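Osgate clothing exchange to open second rail room in March

Sat 6 January - The Osgate Clothing Exchange will open a second room at its Canden Street building in March, giving members more space to bring in coats and jackets and take others home.

The exchange passed on 2,732 garments last year, of which 915 were outerwear. Members pay no fee. Each item handed in earns one credit, and credits can be used on any visit.
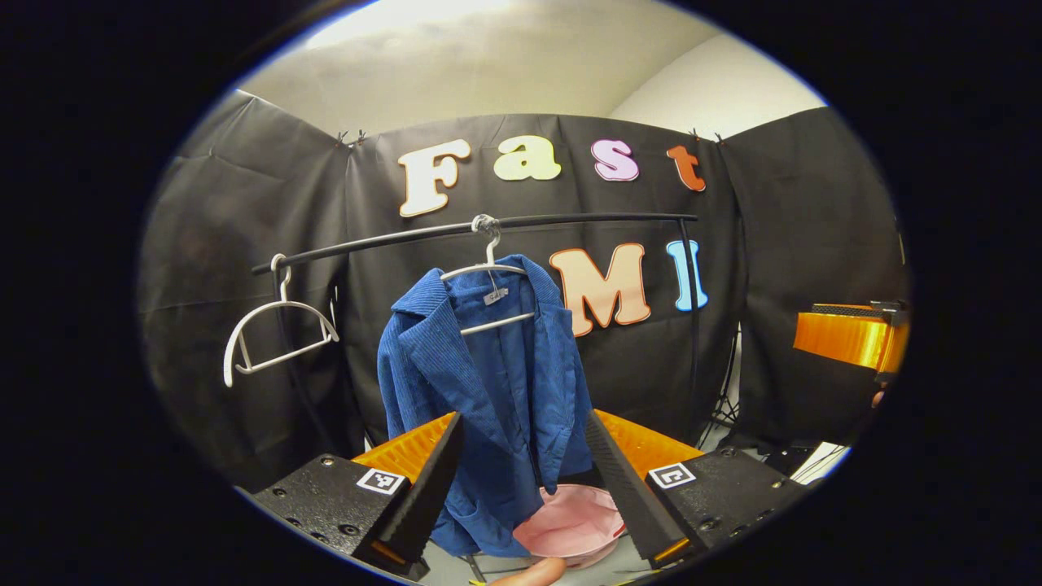 Outerwear has been the hardest category to keep in stock, according to coordinator Urszula Bielecka. "Coats come in one at a time and leave the same afternoon," she said. Corduroy is asked for most, and a blue jacket with a wide collar, like the one on the white hanger, counts for the same single credit as a T-shirt. The exchange has no plans to change that.

The new room will have 40 feet of rail, a mirror and a mending table. Cork flooring is being supplied by Corkex at a reduced price. Edmund Ziółkowski, who runs the monthly mending class, will move it there from the upstairs hall - the class has had a waiting list since the fall.
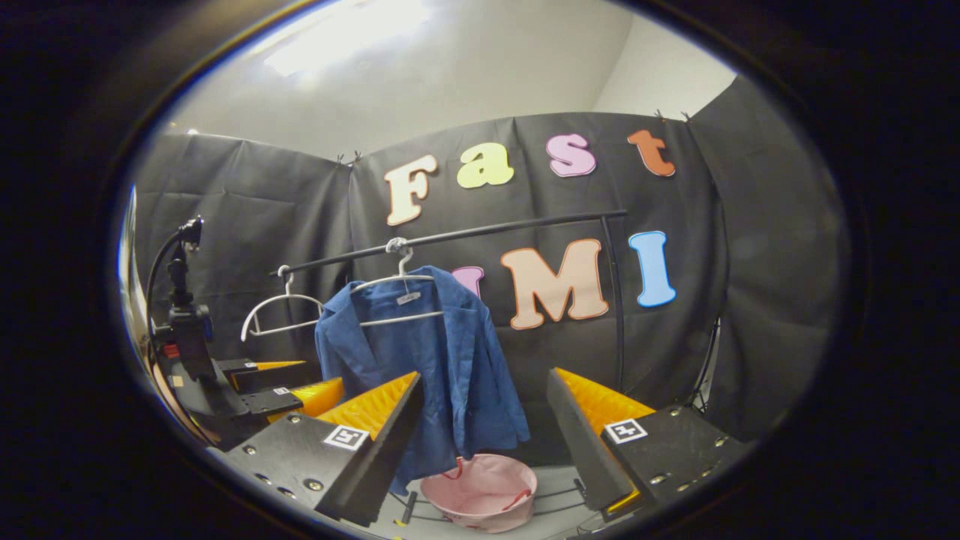

Blue denim jacket on a black clothing rack.

Items should be clean, with working zippers and no missing buttons. Shoes, underwear and school uniforms cannot be accepted. The first 100 people to join after the new room opens will receive one extra credit.

For membership questions, ask for Ms. Witkowska at the front desk during opening hours.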